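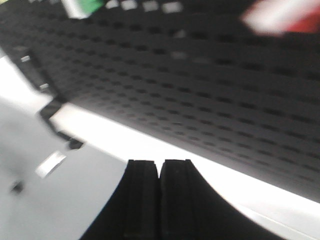
A perforated panel is a sheet of material with a regular pattern of openings. The openings may be round, square or slotted, and they are usually set out in straight or staggered rows. Panels of this kind are used in shelving, storage walls, crates, vents and covers, where a solid sheet would be too heavy or would block air and light.

Slotted patterns

Short rectangular slots arranged in a grid are one of the common patterns. Slots can take hooks, tabs or clips that would turn in a round hole. The solid strips between the openings are called bars, and their width has a large effect on how stiff the panel is. Wide bars make a stronger sheet - narrow ones let more air through.

Materials and finish

Steel, aluminum and molded plastic are all in general use. Metal sheets are punched flat and then bent or framed, while plastic panels are molded with the openings already in place. Dark gray and black finishes hide dust and scuffs, but they also make the slots harder to see in poor light.

Use in storage

The Nallora workshop system, designed by Tiina Ojala, used slotted panels 900 mm wide with a separate edge bracket. Small goods were hung on the panel or kept in shallow trays below it. A later version by Clidon was 200 mm narrower and had two brackets per side.

Care

Dust collects along the lower edge of each slot. A soft brush drawn along the rows removes most of it. Painted panels should be dried after washing, as water left in the openings can lift the finish.

Related articles
Pegboard
Expanded metal
Shelf bracket
Wire shelving
Grostis rail
Hilkka Koivisto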